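Octavio Troncoso wants to sell your building a pair of arms

12 Jun 2018

The first thing Octavio Troncoso tells me about Flurlow is that it is not a robot. It is a service. I have heard this from four companies now, and it usually means the robot is too expensive to sell.

"You could put it that way," he says, when I put it that way. "I'd say people don't want to own a robot. They want their shirts washed."

Troncoso runs Harketdale, the company behind Flurlow, from the second floor of an office building that still has the last tenant's name on the mailbox. The offer is aimed at landlords and the managers of small assisted living homes. Harketdale puts two robot arms with hands next to a washing machine the building already has. The arms load the clothes. The customer pays 584 dollars a month, plus a setup fee of 2000 dollars, and signs up for a year.

So I ask what I would ask of anyone charging that much to fill a washer. How long does a load take?

"A person does it in two minutes," Troncoso says. "We're at 41."

He doesn't flinch, and I give him credit for that. He has clearly said it before. His argument is that the time doesn't matter, since the work can be done overnight while the building sleeps. I point out that many buildings don't let people run the washer overnight, and that assisted living homes may be the strictest of the lot. He says that is "a conversation to have with each site."

The demonstration is one garment at a time. Watching it, I kept wanting to reach over and help.
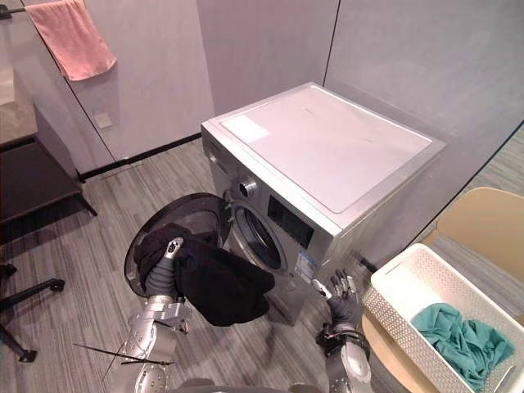
I asked what happens when a sleeve stays hanging out of the door. Troncoso says the system checks for this before the door is shut, and that it will try again up to three times. And after three? "Then it sends a message to the site."

To whom at the site?

"Whoever is on duty."

That would be the person whose time the service is meant to save. I said so. Troncoso answered that in the May trial, at a residence called Cendaren, the staff got fewer messages as the weeks went on. I asked for the count. He gave me the number of garments instead: 654 loaded over the whole trial, socks not included.

Why not socks?

"Socks are their own project," he says.

I have spent some time with that answer. A laundry service that does not do socks has left out a good part of the laundry. Small things in general seem to be a sore spot. The price sheet I was given excludes "items below hand size," along with anything with a drawstring, anything that has to be turned right side out, and bedding larger than a twin sheet. Delicates are listed as "by arrangement." Soap isn't mentioned, so I asked. Soap is poured by a person.

And moving the wash to the dryer? "On the roadmap." Folding? He laughs at that one, and it is the first time in an hour that I like him without reservation. "Ask me in ten years. Anyone who tells you sooner wants your money."

He wants money too, of course. What he is best at explaining is why hands. Most of the trade uses simple grippers, two flat fingers that open and close, and they are cheaper and break less. Troncoso insists that cloth is different.

"Cloth doesn't hold still," he says. "You pick up a shirt by one spot and the rest of it goes wherever it likes. With more fingers you can gather it. You can push it in and keep hold of it at the same time. With two fingers you're feeding spaghetti into a mailbox."

It's a good line, and there may be something to it. But the hands also drive the cost, and they are the part most likely to need service. Under the contract, repairs are free for wear and billed for "misuse." I asked for a definition of misuse. He said they had not needed one so far. I would want one in writing before I signed, and I'd want it to say what happens if a resident leaves keys in a pocket.

Harketdale does have competition. Ngcobo, a larger outfit, leases a machine for commercial laundries that sorts and loads by the bin, with no fingers at all. It needs its own room and its own kind of washer. Troncoso calls it "a great product for a hotel," and he is right that it would be no use in a hallway closet with one front loader. Whether a hallway closet with one front loader needs anything is a question he'd prefer I took up with his customers.

I tried. Cendaren's manager did not return two calls. Troncoso says the residence is "deciding" about a full contract.

Before I left I asked if he has a set of the arms at home.

"No," he said. "My wife asked me the same thing. There isn't room, and I can do a load myself before the coffee's ready."

Flurlow is taking orders now, with setup promised within eight weeks. The first year cannot be canceled early.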